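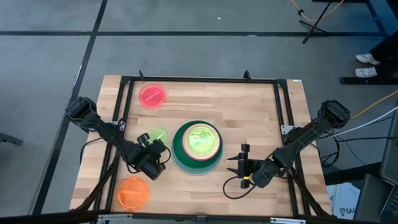
Delphine Abernathy was asked first whether the choice of gripper still matters when the policy behind it is learned from demonstrations, and she answered that it matters more than most purchasing decisions acknowledge. In her view, a learned controller can compensate for a poor finger only up to the point where the finger no longer holds the object.

Abernathy leads the manipulation evaluation program at Halholm. Since January her group has been comparing two sets of parallel fingers on the same pair of arms: the Lostell, which has a rigid finger with a flat contact face, and the Surnarel, a slightly longer finger with a compliant pad. Both are driven by the same servos and fitted to the same mounts, so that the finger is the only part that changes between sessions.

The test task is a household one. Translucent plastic lids of several colors are laid on a wooden tabletop with a bowl in the middle, and the two arms must select the correct lid, bring it to the bowl and seat it. "We wanted objects that give the gripper very little to hold," Abernathy said. "A lid lying flat on a table offers a thin edge and a smooth top. Some of ours have a raised handle, and those are considerably easier. The difference between the two kinds tells us a great deal about the finger."

By the close of the first phase the group had recorded 3647 attempts. Of the 200 attempts reserved for direct comparison on lids without a handle, the rigid finger failed to lift the lid in 59. Abernathy declined to give the matching figure for the compliant pad until the repeat sessions have been completed, on the grounds that one set of pads had worn unevenly and was replaced partway through.

Jhonatan Zapata, the engineer responsible for the arms, described the practical side of the comparison. Changing fingers takes only a few minutes, he said, but restoring the calibration takes longer. "If the fingertip has moved by a couple of millimeters, the operator adjusts without noticing. The controller does not. We had a full day of results in January that we could not use for that reason."

Zapata also raised the matter of cabling. The cables to each gripper are left in a loop to allow the wrist its full rotation, and the size of that loop has been revised more than once. A short loop pulls on the wrist at the end of its travel. A long one can hang into the work area and hide the lid from the overhead camera. The present arrangement is a compromise, and he expects to revisit it when the wrist cameras are installed.

On the subject of controllers, Abernathy was more reserved. The group began with the Tyagi controller at its standard settings and has since lowered the closing force by 3 increments. At the original setting the rigid finger tended to push a lid across the wood before gripping it. "A person slides a fingernail under the edge," she said. "Our operators learned to press down with one arm and lift with the other. It is a good strategy, but it means that we are measuring the operators as well as the hardware."

She was asked whether this weakens the comparison. Her reply was that every operator works with both fingers in alternating sessions, and that results are reported by operator as well as in total. Ignacio Nakamura, who reviews the session records, added that the order of the fingers is assigned in advance and is not changed to suit the schedule.

The second phase will keep the bowl and lids and will vary the starting position of the arms. A recommendation on fingers will be made to the other Halholm laboratories once that phase has been reviewed. Until then, Zapata said, both sets of fingers will remain in use, and spare pads for the Surnarel are on order.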